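Notes from the Seed Library

Well, April is here again, and the old card catalog by the side door in Dravport is filling up with little envelopes faster than Ilaria Melis can label them. We lent out 2,253 packets last season, a number that made me sit down for a minute when she read it to me, and a good many of you brought seed back in the fall, bless you.

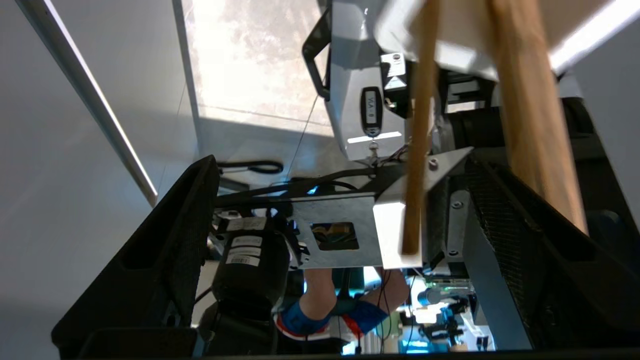

Beans were the great favorite, as they always are, with the climbing ones going first and the poor bush beans left waiting until May. Sihan Ye has sorted the returned ones by color this year (she says it's restful, and I believe her), and there are 42 kinds of tomato besides, some with names so long they run onto the back of the packet.
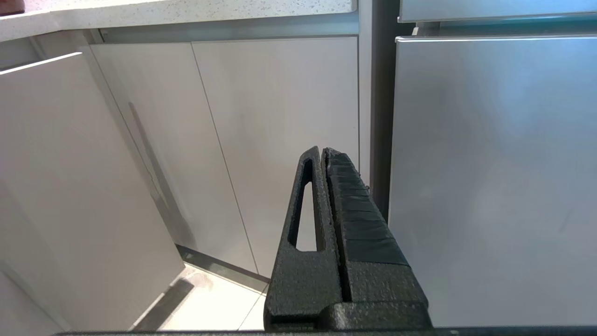 How many packets can I take home at one time?

Up to 30 in a season, and please leave a few of the rare ones for the next gardener. If you have a big plot, or you're sharing with a neighbor, just have a word with Shengli Jin at the desk and he'll sort something out.

Now, about saving seed from squash. They cross with one another terribly, and I once grew something from a saved pumpkin seed that I can only call a warty green football, so do keep your varieties well apart or stick to one.
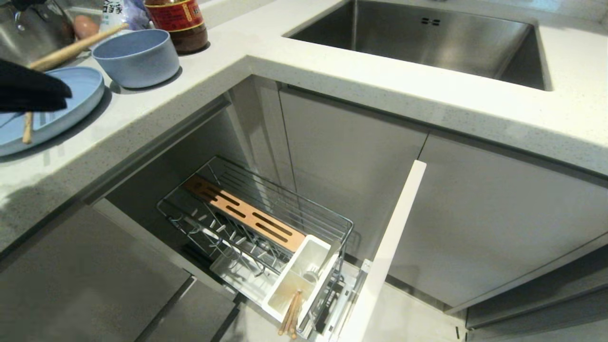 Peas and lettuce are far kinder to beginners. Let the pods go brown and rattly on the vine, shell them on a dry afternoon, and write the name down right away, even if you're sure you'll remember. Envelopes can go in the box by the side door until 2 in the afternoon.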